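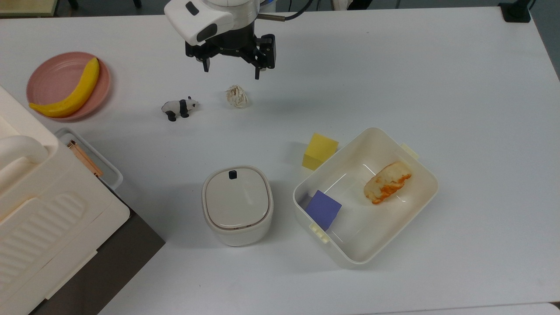
4. Where the line between box and crate falls

The most exciting result in the naming data came from the words we had nearly left out. Our list of 200 household nouns was drawn up with kin terms, tools and food in mind, and containers were added late. Yet it is the containers that split the two towns most cleanly. Speakers in Sultska and speakers in Batista share almost all of their kitchen vocabulary, down to the nicknames for chipped cups, but they part ways as soon as a thing has four sides and a bottom.

In Sultska, the deciding feature is the handle. A container you can pick up with one hand takes the short word, whatever it is made of and whatever goes in it. A container that needs two arms takes the long word. Older speakers apply this so firmly that a shoebox with a loop of string through the lid moves from one group to the other. We tried this in several kitchens and got the same answer every time, often with some laughter at our surprise.

In Batista the handle hardly matters. What counts there is whether the sides are closed. Gaps between the boards call for one word, solid sides for another, and a cut-out for the fingers is not treated as a gap. This last point took us a long time to see. We had coded hand slots as openings in the first pass, and the Batista answers looked like noise until we coded them again.
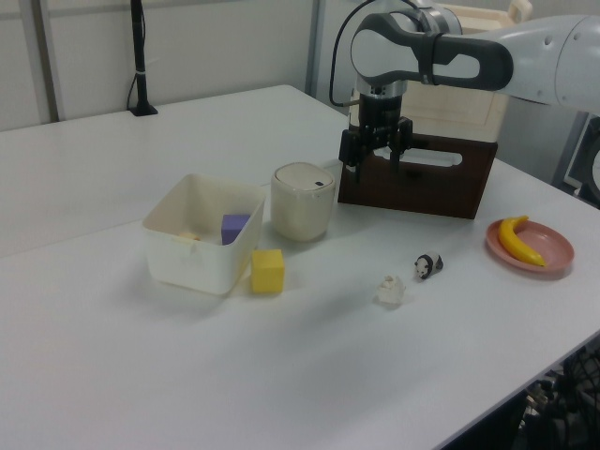
Moataz Kettani
Kondenum Language Survey

Figure 1. Two wooden containers of the kinds discussed in this section: a dark brown box with an oblong handle slot in its front panel, and behind it a pale crate with a small handle.

With the new coding, the pattern is a joy to look at. Of the 800 naming answers we kept for this part of the study, only 20 go against the rule of the speaker's own town, and most of those come from people who grew up in one town and married into the other. These mixed speakers deserve a study of their own. Several used the Sultska rule for things in the house and the Batista rule for things in the barn, and switched between the two in the middle of a sentence without any pause we could hear.

Handles like those in Figure 1 also raise a question about age. Speakers under 30 in both towns use a third word, borrowed from the market at Garneo, for nearly any container with a handle. It would be easy to call this the loss of an old distinction. We read it differently — the younger speakers still know the old pair, and they bring it out when telling stories about grandparents or when teasing someone from the other town. The new word has taken over the chores, while the old ones have kept the jokes.

A few answers remain unexplained. Baskets were given the closed-side word by some Batista speakers even when the weave was wide, and we do not yet know whether weight, shape or simple habit is behind this. Section 5 returns to baskets with the recordings made in January.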